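Wednesday, late

Another long day of collecting, and my right hand is sore from squeezing the grips, but it's the good kind of sore. I got through 324 recordings before supper, and that brings my total for Larine to 3972, which I wrote on the back of an envelope and then admired for longer than I should have. The task this week is putting household things into a box and taking them out again, over and over, from every side I can think of. The bedroom is doing nicely for it. The light stays even until late in the day, and the bed is a kind height for my back.
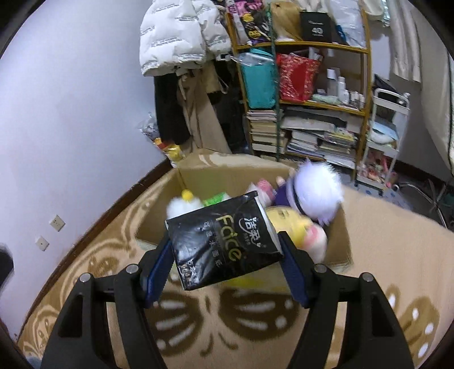 I do find myself getting fond of the work. You start out thinking a machine will want everything neat, and then the notes from Larine come back asking for more slips and second tries, more of the clumsy ones I used to throw away. So I've stopped deleting them. Out of my last 18 uploads they sent back only two, both because I had moved too fast, and I can't argue with that - I was hurrying to get to the phone.

Soft things are still the hardest for me. They give when you pinch them, and I have to remind myself to close slowly and wait a breath before I lift. I think I'm better at it than I was in June.

Tomorrow I'll start at 9 and try the kitchen, if the counter is clear by then. I must charge both batteries tonight and wipe the lens before bed.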